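Archives > Student Robotics Lists > arm-club > September

Prev by thread | Next by thread | Index | Search | Log in

Subject: Re: laundry and shop tasks, what to practise next
From: Oi-ling Yen
To: arm-club list

> Could somebody write up where we are with the two tasks? I missed
> the last two meetings and I can't tell from the log whether Mulligan
> is still dropping things or whether that was fixed. Also, are we
> using the new hand for laundry or going back to the gripper? And do
> we still need to enter both tasks, or can we pick one?

I'll answer these in order, and add a few things that came up at the bench.

We have to enter both. The rules let a team skip a task but you score zero for it, and the two are weighted the same. Each team gets 3 attempts per task and 10 minutes per attempt, setup included. The best attempt counts.

On the dropping: it was partly fixed. Mulligan is the name of our retry routine, for those who joined this month. It used to open the fingers before it had checked where the arm was, so anything already held went on the floor. I changed the order of the two steps. It still lets go if the grasp check times out, and I have not found out why. The log has 2596 entries for the term so far and the timeouts are spread all through it, so if anyone wants a job, sorting those by joint position would help me.
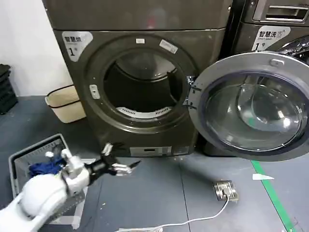

Laundry is the task we are behind on. We are staying with the fingered hand, which we call Dellora in the code. The gripper can lift a shirt but it pulls the rest of the pile up with it. For now please practise only the reach from the basket to the drum, and leave buttons alone. The controls on the left-hand machine are in a strip right at the bottom, with a small display and rows of tiny buttons, and I don't want the fingers down there until the height limit is set properly. The opening on that machine has no door in the way, so you can go straight in. On the right-hand one the door swings a long way out when it is open, and the planner has no model of it yet. Treat that whole side as blocked. Keep the white cable on the floor out from under the base too.

The basket position matters more than I expected. If it sits too close, the elbow has to fold up and the wrist ends up at its limit before the hand reaches the drum. Put it where the planner says, then leave it there for the whole session, and write down the position if you do move it.

The shop task is in better shape. Ristico (the picking program) chose the correct shelf row in 69 of our logged trials, which is enough for me to stop changing it. The remaining trouble is the approach.
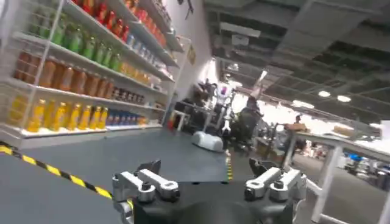 Start with the fingers wide open and come in level with the row. If you come in from above, the fingertip catches the rail and the bottle tips back. Sirico, the calibration script, should be run again whenever the wrist camera has been touched, even if it was only wiped. Last time we skipped it and every pick landed to the left.

Please don't rearrange the drinks between runs. The colour groups are what we trained on, and a mixed row gives results I can't compare with anything. Keep bags and laptops inside the taped edge off the dark table as well.

For the next meeting I need two people on laundry and one on the shelf. Reply to the list with which you prefer and whether you can stay until 6 pm. I will bring the spare fingertip pads.

Oi-ling

Related messages in this archive
Sirico gives a different offset each time
Ristico branch merged, please pull
Dellora thumb calibration notes
Mulligan timeout, log extract
Who has the hex keys?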